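Início Explorar Tópicos Entrar

Tô
novembro · fio

Duas pessoas me perguntaram por que o lote de joias saiu do ar na sexta. Vou contar o que aconteceu, em ordem.

A tarefa é guardar peças pequenas numa caixa, com duas garras de mão, uma em cada mão. Pulseira, relógio, anel. Gravamos 535 episódios em casas diferentes, quase sempre em cima de cama ou sofá, que é onde as pessoas mexem com essas coisas.

O modelo treinado com esse lote foi para a bancada da Nollham, que tem dois braços Gundeck virados um para o outro. Nas pulseiras foi razoável. No anel, o braço direito fechava antes de o esquerdo sair do caminho.

Na sexta vez os dedos dos dois braços bateram de frente. A pessoa na bancada apertou a parada de emergência. Ninguém se machucou, ela estava fora da área marcada. Um dedo da garra esquerda entortou e um sensor de força ficou lendo valor com a garra vazia.

Primeira suspeita: calibração da bancada. Refizeram a calibração com o dedo novo, repetiram em velocidade reduzida, mesmo comportamento. Esquerda atrasada, direita adiantada, sempre para o mesmo lado.

Segunda suspeita, minha: abertura dos dedos em objeto fino. Um anel deixa a garra quase fechada e qualquer folga no zero do encoder vira "fechada sem nada". Passei uma manhã inteira nisso. As curvas de abertura estavam boas – o problema era outro e eu perdi a manhã.

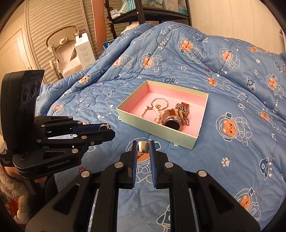

Quem achou foi a Sointu Heinonen. Ela pegou os episódios em que as duas garras se tocam e comparou o instante do toque nos dois registros. Deveria ser o mesmo. No começo da sessão era. No fim, a esquerda estava 40 milissegundos atrasada.

O relógio da garra esquerda derivava. O Gevov, nosso programa de gravação, acerta os dois relógios quando a sessão abre e depois não acerta mais. Sessão curta, ninguém percebe. As de joias eram longas, porque a pessoa guardava tudo, tirava tudo e recomeçava sem fechar o programa.

40 milissegundos parece pouco. Para dobrar toalha acho que passaria. Para soltar um anel com a outra mão por perto, o modelo aprende que a mão direita pode entrar um pouco antes de a esquerda recuar. Na gravação a pessoa nunca fez isso.

O pior: nossa verificação automática não pegava. Ela confere se falta quadro, se a imagem está escura, se a trajetória dá salto. Não conferia uma garra contra a outra. Cada arquivo, sozinho, estava perfeito.

O que fizemos com os dados: onde havia toque entre as garras ou um movimento visível nas duas câmeras, deu para estimar o desvio e corrigir. Sobraram 27 episódios sem nenhuma referência comum. Foram descartados. O restante volta depois de uma revisão à mão.

O que mudou no Gevov: acerto de relógio no início de cada episódio, e de novo no fim. Se a diferença passar do limite, o episódio fica marcado em vermelho e não sobe. O limite ainda está em discussão, eu quero mais apertado do que o resto da equipe.

O que mudou para quem grava: antes de cada episódio, encostar as pontas das duas garras uma na outra, uma vez, com as duas câmeras livres. Leva um segundo. Serve de marca caso o relógio falhe de novo. Quem esquecer, regrava.

O que mudou na bancada: distância mínima entre os dedos dos dois braços, imposta no controlador, fora do modelo. Isso já deveria existir. Confiamos que o modelo ia manter os braços separados por ter visto pessoas fazendo assim, e foi erro nosso, não da gravação.

Ainda não sei por que só a esquerda deriva. Trocamos os módulos de lado e o defeito foi junto com o módulo, então não é cabo nem porta. Aquece mais que o outro depois de um tempo ligado – pode ser isso, pode não ser. Está aberto em cima da minha mesa.

Para quem baixou o lote antes de sexta: não treinem com ele nada que use os dois braços ao mesmo tempo. Se já treinaram, rodem devagar e com a parada na mão. Para tarefas de um braço só, os arquivos continuam válidos.

Perguntas sobre episódios específicos, mandem o número da sessão junto. Sem ele eu não consigo procurar.

Fios recentes
Limpeza das almofadas dos dedos: o que usar e o que estraga
Como nomeamos as sessões no Gevov
Braço Gundeck: troca de dedo sem perder a calibração
Toalhas, parte 2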